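This website uses cookies to remember your settings. By continuing to read you accept them. Accept | Settings

Published in January, by the Storkmont local pages

A place for every bag

The woman I am visiting has asked me not to print her name. She repairs and sells used bags from the ground floor of her house in Storkmont, and she says that her customers find her without a name on the door. "They ask at the bakery," she says. "The bakery sends them here, and I send them back for bread."

The house was built in 1931 and the rooms are small. The front room was a shop for wool before she moved in, and she has kept the long counter. The floor is newer. She tells me that she spent the first winter here only with cleaning and painting, and that she did not sell one bag before spring.

I ask her how a person comes to do this work. She puts the kettle on before she answers.

"I was sewing curtains for Rautiainen, in the workshop behind the station. It was good work, but it was always straight lines. Then a neighbour brought me a bag with a broken zip and asked if I could save it. I took it apart on the kitchen table and I was surprised how much is inside a small bag. There is the lining, the tape, the piece where the strap is sewn in. I wanted to do the next one immediately."

At first she did everything, also suitcases. Now she takes mostly small bags: shoulder bags, purses and the kind that you wear around the waist. These last ones she likes best. She calls them waist bags, and she does not like when people laugh at them.

"People wear them at the market, on the bicycle, with the dog. Your hands are free. My mother had one for selling eggs and she wore it until the fabric was thin like paper."

We talk for a long time about hanging. This was the subject I came for, because several readers wrote to us after our article on small wardrobes and wanted to know how to keep bags in good order. She has a clear opinion on it. A bag should not lie under other bags in a box, and it should not be pressed flat behind the shoes.

"When it hangs, you see it. If you don't see it, you buy another one. I know this from the customers. They bring me three bags from the bottom of a cupboard and they have forgotten two of them." 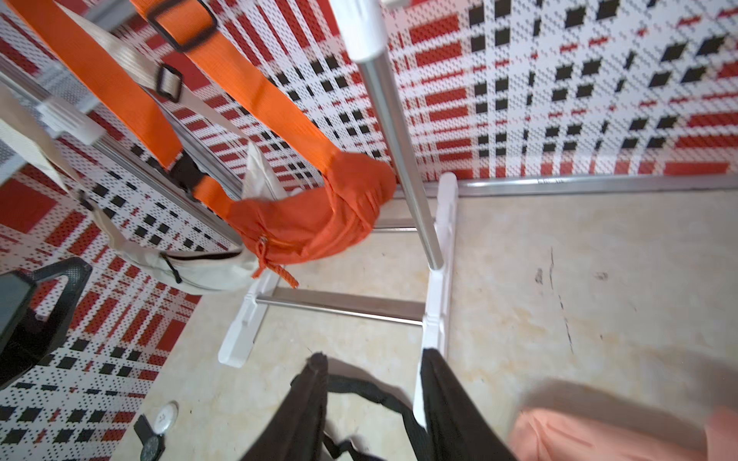

She prefers light racks, the sort with metal tubes and plastic joints, and she is not ashamed that they are cheap. A heavy wooden stand looks beautiful, she says, but you never move it, and then you never clean under it. With a light one she can lift the whole thing with one hand on Saturday when she washes the floor.

"Of course it can fall if you put everything on one side. So you hang a bag here, a bag there. You learn it after the second time."

I want to know if the straps don't suffer. She shakes her head. Wide webbing is strong, and a soft bag with little inside weighs almost nothing. It is the full bag that is the problem. She has found keys, coins, a whole bicycle lock, and once a jar of mustard in bags that people had hung up and left.

"Empty it first. Always. Open the zip all the way, turn it upside down over the table, and shake. After that you can leave the zip open for a day, so the air goes in."

Her rule for colours is also simple. Light bags and strong colours can live together when they are dry, but she would not leave a damp red or orange bag against a pale one. She learned this with a white cotton purse which came out with a pink corner. The customer was kind about it. She herself was angry for a week.

For washing she uses lukewarm water, a little soap and an old toothbrush for the ribs of the webbing, where the dust sits. She closes the buckles before, so they don't knock against the sink. She never puts a bag on the radiator. The sliders, she says, are the part that people forget. Sand goes in, and then the strap does not run any more.

"You push the strap a little through, you brush, you push again. It takes five minutes. People bring me the bag and say it is broken, and it is only sand from Trilildale." She laughs. Trilildale has the lake, and in summer half of Storkmont is there.

And creases? I tell her that my own bag looks like an old potato. She takes it from my shoulder without asking and turns it in her hands.

"It is soft fabric, it must have creases. If you want, you put a small towel inside while it dries. But I would leave it. It is a bag."

She gives it back with the loose thread cut off. On the counter there is a notebook with her repairs, and the last number in it is 2604. She began with number one, she says, and the neighbour with the broken zip still comes for coffee.

Contact | Privacy | © Storkmont local pages | Back to top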